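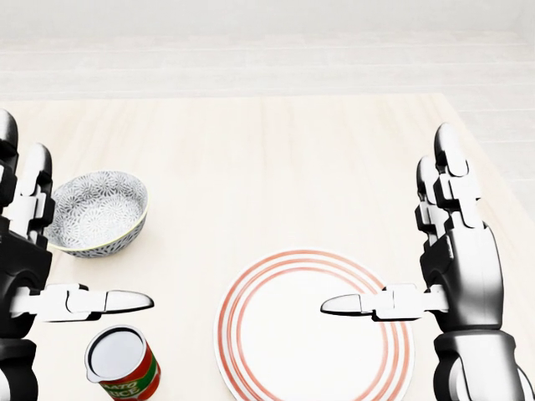 Bowl, plate and a small can of tomato sauce.

Clelitz Bakery is switching its Saturday focaccia to a two-day dough. First trays go out at 8.

Rhea Barredo tested the recipe all winter. More olive oil, less yeast, same pan size.

Toppings for now: plain salt, rosemary and onion, tomato and olive. Potato comes back in August.

A slab is 5 dollars. Half slabs only after noon.

Rye and the seeded rolls stay the same. The cheese twist is gone, sorry to the people who asked.

Preorders by Thursday night, at the counter or by phone. Cash or card.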